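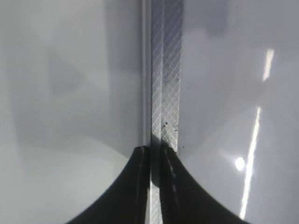 グリッパーの指を交換したあと、最初に確認するのはどこですか。
指先の合わせです。左右の指をゆっくり閉じて、先端が同じ高さで、同じタイミングで寄ってくるかを見ます。カメラの校正や把持力の調整は、そのあとに回します。

というわけで、今月のセル便りはCellportの2号セルの話です。6月に入ってから指の交換をやったので、忘れないうちに書いておきますね(前回の交換のときはメモを残しておらず、今回また最初から悩むはめになりました。反省しています)。

2号セルを使ったことのない方のために少しだけ。Wurwood棟の奥、コンプレッサー室の隣にあるアーム1本の小さなセルで、手首に小型カメラ、その先に二本指の平行グリッパーが付いています。薄物と表面のつるつるした部品が担当で、うちの中ではいちばん指先にうるさい機械です。箱物をつかむ1号なら気にもならないようなずれが、2号だとすぐ取りこぼしになって出てきます。

きっかけは月曜の朝の立ち上げでした。いつもの原点復帰のあと、空の状態で開閉を27回繰り返すのですが、途中から閉じきる直前にちょっと引っかかるような動きが出たんです。音はほとんど変わらず、アラームも出ません。ただ、モニターで見ていると右の指だけ最後のひと寄せが遅い。気のせいかなと思って二度見して、もう一度回して、やっぱり遅い。コーヒーは机に置いたまま冷めました。

まずエアを疑いましたが、レギュレーターの値は普段どおり。配管の継ぎ手に石けん水を塗っても泡は出ません。次に指を外してみたら、右側の取り付け面に細い削れ跡がありました。位置決めピンが少し痩せていて、そのぶん指がわずかに首を振っていたようです。前回いつ替えたのかを台帳でたどると、稼働日数で182日。思っていたより持ったなあ、というのが正直な感想です。

替えの指はOmholmの黒いほうを使いました。在庫棚には旧型も一組残っていますが、根元の段の寸法が違うので2号には付きません。似ているから本当にまぎらわしい! 旧型の袋には赤いテープを貼っておいたので、赤いのを見たら棚に戻してください。

作業の順番はこんな感じです。

セルを停止して、操作盤に札を掛ける。
エアを抜き、圧力計がゼロになったのを見てから扉を開ける。
古い指を片側ずつ外し、ピンも一緒に抜く。
取り付け面を乾いた布で拭き、新しいピンを手で入れる。
指を付けて、ねじは仮締めまで。
低圧で閉じて先端を寄せ、そのまま本締め。
開閉を27回。左右の寄り方を手首カメラの画面で見る。
問題がなければ通常圧に戻す。

肝心なのは仮締めのまま閉じるところで、先に片方を本締めしてしまうと、もう片方がそれに合わせて無理をすることになります。私は一度これをやらかして、先端が爪の先ほど段違いになりました。締め直せば済む話ではあるのですが、昼休みがまるごとなくなります。

手首カメラの映像は、慣れないうちはちょっと読みにくいと思います。黒い指が下から伸びてきて、真ん中で先端どうしが寄って、間に細いすき間だけが残る。冒頭の一枚もそういう見え方です。見るのは内側の縁で、二本がほぼ縦に並んで走っていればまずは合格。上に行くほど開いている、片方だけ先が高い、というときは仮締めに戻ってやり直しです。縁に沿って灰色の細い筋が光るので、私はその筋を目印にしています。指全体は黒くて輪郭が暗いところに沈みやすく、外側の曲線を追いかけるより筋を見たほうが早いです。

もうひとつ、つやのある面を相手にするときの照明の映り込み。右側に白い筋が二本、斜めに出て、その左に丸い光の点がありますよね。こういう強い反射が指先に近いと、位置合わせの画像処理がそっちに引っ張られることがあります。2号ではカメラの露光を少し落とし、検出の範囲を指先まわりだけに絞っています。設定名は「つや面2」です。「つや面1」は以前の照明のときのもので、消すのが怖くて残してあるだけなので、選ばないでくださいね。

それから、斜め格子の入った帯の上、指先のすぐ上に黒い点々がかたまっているのに気づいた方もいるでしょうか。粉なのか、ごみなのか、染みなのか、画面だけでは私にも判断がつきません。2号の手順では、こういう点が指先の近くに見えたら、つかみに行く前に一時停止して目で確認することにしています。細かい粒が指の内側に付くと、つや面をつかんだときに傷の原因になりますから。確認して拭けるものは拭く、拭けないものは記録に「点あり」と書いて進める。それだけです。記録の欄は狭いですが、「点あり」なら三文字ですからどうにか入ります。

拭き方についても質問をもらいました。指の内側は乾いた不織布で、根元から先へ一方向。往復させると、せっかく取れた粉がまた戻ります。溶剤は使わないでください。Okoth班で以前、棚にあった脱脂スプレーを使ってパッドの表面がべたついたことがあり、そのときは一組まるごと交換になりました。スプレー缶はいま鍵付きの棚に移してあります。

今回の手伝いはPo-yen Kongさんにお願いしました。私が画面を見ながら「もうちょい、あ、行きすぎ」と言い、Kongさんが扉の前の操作盤で低圧の開閉を一段ずつ送る、という分担です。二人でやると、画面と操作盤の間を行ったり来たりしなくて済むのでずいぶん楽でした。本締めのあとでKongさんから、トルクレンチの校正シールの期限が今月末だと教えてもらい、こちらも急いで手配中です。レンチを借りに来る方は、戻ってくるまで1号セルの引き出しのものを使ってください。

交換後の様子ですが、その日の午後に薄物の部品で132個流して、取りこぼしはありませんでした。閉じるときの引っかかりも出ていません。とはいえまだ新しい指なので、最初のうちはねじがなじんで緩むことがあります。おおよそ300サイクル回ったところで一度停めて、増し締めをします。当番表に鉛筆で書き込んでおいたので、その日に当たった方は私に声をかけてください。一緒にやりましょう(一人でもできますが、初めてだと扉の内側のねじが見つけにくいです。左の奥、ケーブルの束の裏です)。

ピンの在庫は今回の交換で残り一組になりました。Omholmには注文済みですが、納期の返事がまだ来ていません。もし2号以外のセルで同じピンを使う予定があれば、棚から持っていく前にひとこと知らせてもらえると助かります。空袋だけ棚に戻っているのはつらいので!

台帳の書き方も少し変えました。これまでは「指交換」の一行だけだったのを、指、ピン、パッドを別々の行にしてあります。ピンだけ先に痩せることもあると分かりましたし、次に同じ症状が出たとき、どれが何日目なのかすぐに引けるようにしたかったんです。古い分は私がさかのぼって書き写している途中で、去年の秋のあたりが虫食いになっています。当時のメモをお持ちの方、紙の切れ端でもいいので見せてください。

次回は手首カメラのケーブルの取り回しについて書くつもりです。アームを大きくひねったときに被覆がこすれる場所が一か所あって、いまは結束バンドで仮に逃がしてあります。仮のまま春から使っています。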